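Ticket 267: Wivel two-finger gripper drops out of position after cable swap
Opened by: Faustino Ocampo
Assigned to: Cor Van Dijk
Opened: 2024-01-18
Status: Waiting on parts
Cell: KUKA arm, two-bin pick station

Problem
Since the cable swap, the Wivel gripper closes late on low picks. The Carrillo gripper on the same arm, same program, does not. The delay only shows up when the wrist goes below the rim of the front bin. At the home pose both grippers open and close on time.

Setup
Controller is the Furkutlow box, firmware unchanged. Mixed objects in the front bin, rear bin used for placing. Each gripper gets 20 picks per run, with the speed override at 10 percent for the first run and full speed after that.

Entry 1, Ocampo
Ran the Wivel first. Close signal leaves the controller on time according to the log. Finger contact comes 173 ms later than it should on the low picks. Swapped to the Carrillo, no delay. Swapped back and the delay was there again, so I don't think it is the mounting plate.

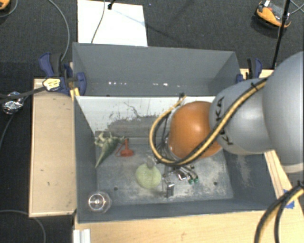
Entry 2, Van Dijk
Please check the air side before touching the software. The Wivel needs more flow than the Carrillo and will show a pinched line sooner. Also look at how much slack there is at the wrist when the arm is down in the bin – the bundle was tied again during the swap.

Entry 3, Ocampo
Supply pressure is fine at the regulator. With the arm low I loosened the tie and gave the bundle more slack. Delay went down on most picks but did not go away. Reseated the fittings at the gripper, no change.

Entry 4, Van Dijk
Then it is probably the short tube behind the fitting. Narkum sells the stiffer type, ordered one set. Leave the Carrillo on until it arrives and keep the Wivel numbers out of the comparison sheet.

Next steps
Replace tubes, repeat both runs with the Wivel, attach controller logs here. Ocampo to mark the new tie position on the bundle.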